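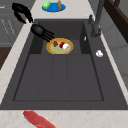

Ticket 311: Kitchen double sink, slow drain and gurgling when dishwasher empties

Site: Gunar House, unit 43
Opened by: Dirk Boersma
Assigned to: Nathalie Van den Broek
Category: Plumbing, waste side
Priority: Normal, raised to High in June, returned to Normal
Status: Closed, with one follow-up item

Reported problem

Sink drains slowly in both basins. When the dishwasher (Vimetti, under-counter) pumps out, the drain gurgles and gray water comes up in the smaller basin. It goes down again after the pump stops. Smell of drain in the cabinet in the mornings. Tenant has used boiling water twice and a store-bought gel once. No change from either.

Requester adds that the bathroom sink and shower in the same unit drain normally.

Entry 1, Van den Broek

Asked tenant to stop using gel. Any remaining product in the trap is a hazard to whoever opens it. Asked for the following before the visit:

- Does the gurgle happen when only the sink is used?
- Does the upstairs unit report anything similar?
- When was the dishwasher last moved or replaced?

Entry 2, Boersma

Gurgle happens with the sink alone, but only if a basin is filled and then released. A running faucet does not cause it. Upstairs has no complaint. Dishwasher was swapped in spring by the appliance store's installer. Slow draining started after that, but I can't say how soon after.

Entry 3, Van den Broek, on site 9:40 a.m.

Flushed with cold water before opening. Gloves and eye protection worn. Trap removed and emptied into a pail. Contents: grease, rice, one bottle cap. Not enough to account for the symptom. Trap cleaned and refitted with new washers.

Test A: both basins filled to half and released together. Slow. Gurgle present.
Test B: large basin only. Slightly faster. Gurgle present.
Test C: dishwasher drain cycle with both basins open. Water rises in the smaller basin, then falls.

Trap is ruled out as the main cause. The gurgle in Test B points to either poor venting or a partial blockage after the trap. Both give the same sound at the sink, so they have to be tested separately.

Also noted: dishwasher drain hose runs along the cabinet floor straight to the tailpiece with no high loop. This does not cause slow draining but does let sink water run back to the machine. Hose lifted and clipped to the underside of the counter as high as it will go.

Entry 4, Van den Broek, on site, same visit

Vent on this line is a Drukska air admittance valve inside the cabinet, behind the dishwasher supply. Unscrewed the valve and repeated Test B with the fitting open.

Result: gurgle gone. Drain speed improved but still below normal.

Valve inspected. Flap sticks in the closed position and has to be pushed to open. Seal has a film of grease on it. There is no repair procedure for this part. Replace only.

Fitting capped for the time being. Tenant told that the gurgle will continue until the new valve is in and that the cap must stay on, or sewer gas will enter the cabinet.

Entry 5, Boersma

Backup was worse last night. Water from the dishwasher reached the rim of the smaller basin. I stopped the cycle by hand. Please raise priority.

Entry 6, Van den Broek

Priority raised. Expected to some degree with the vent capped, but water at the rim means there is also a restriction downstream. Tenant to leave the dishwasher off until the next visit. Hand washing is fine if basins are released one at a time.

Booked Hermans for a cable and camera run on the kitchen branch. Our own cable is too short to reach the stack from this unit.

Entry 7, Van den Broek, on site with Hermans, 1:15 p.m.

New Drukska valve fitted first. Test B repeated: gurgle gone, drain still slow. Confirms two separate faults.

Cable entered at the wall stub with the trap off. Resistance met at 12 feet. First pass brought back hardened grease. Second pass with a wider head went through. Camera after the second pass shows the pipe open to the stack, with a short low section just ahead of the point where the cable stopped. Water stands in the low section when nothing is running.

Hermans states the low section is a dropped hanger in the ceiling space of the unit below. Grease settles there because the water slows down. Clearing the pipe fixes the symptom for now. It will come back if the hanger is left as it is.

Tests repeated with everything assembled:

Test A: normal speed, no gurgle.
Test B: normal speed, no gurgle.
Test C: no rise in either basin. Cycle run twice.

All joints wiped and checked with dry paper after the second cycle. No leaks found.

Entry 8, Boersma

Draining fine. No smell in the mornings. Is there anything I should put down the drain each month?

Entry 9, Van den Broek

No product needed. Wipe pans with paper before washing. Keep the strainers in. Do not use gel cleaners on this line, as they sit in the low section and do little there. If the gurgle returns by itself with normal draining, report it as a valve fault. If draining slows with no gurgle, report it as a blockage. It saves us a visit.

Entry 10, Van den Broek

Access to the ceiling of the unit below requested for the hanger. Hermans quote is 1,000 for opening the ceiling, rehanging the pipe to the correct fall and closing up. Quote covers paint on the patched area only. Forwarded to Gunar for approval.

Resolution

Cause 1: air admittance valve stuck closed. Replaced.
Cause 2: grease restriction at low section of branch. Cleared by cable, confirmed by camera.
Contributing: dishwasher hose without high loop. Corrected.
Open: dropped hanger, moved to its own ticket.

Ticket closed with requester's agreement.

Related tickets
Kitchen branch, pipe hanger repair, access needed
Vimetti dishwasher leaves water in bottom after cycle
Drukska valve whistles when washing machine drains
Bathroom trap dries out in vacant unit
Replacement strainers, request for stock
Hot water slow to arrive at kitchen faucet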